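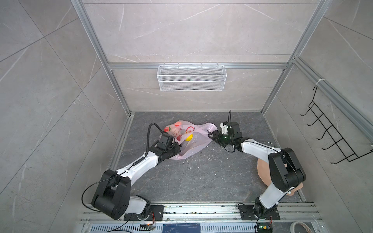

Section 4. Sharing the packing bench with the Killevlow cell
Revised 5/17/18, Haoran Deng

These steps replace the sheet taped to the old bench. The two arms now do the bagging. You do everything the arms find confusing, which at Skustden is still a full-time job.

4.1 Before a run
1. Sweep the floor of the cell. Crumbs are small to you and large to a gripper.
2. Lay one carrier bag flat between the two arms, handles towards the rail.
3. Check the light on each circuit board. If either is out, call the Candov desk on extension 251.
4. Keep both hands outside the uprights and press Start.

Note: The arms will take longer to open a bag than you would. Please don't sigh at them. The sigh is picked up by new starters, who then do it all shift.

4.2 During a run
5. Stay within reach of the stop button. You may sit down. This is new and it is allowed.
6. If a bag slips, let the arms try again twice before you press Stop.
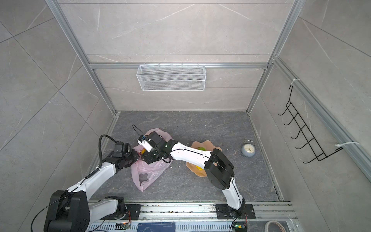
7. After a stop, wait for both arms to come to rest, switch to Hold, then straighten the bag by hand.

CAUTION: Never pass an item to a gripper. It has no idea you are being helpful.

4.3 What has changed for you
Bagging targets no longer apply to people. Your name goes on the stoppage log, under code 158 for bags and 998 for anything you can't explain. Use 998 freely; the managers find it restful.

Breaks are as before. The arms don't take one, and this is not to be raised at appraisals.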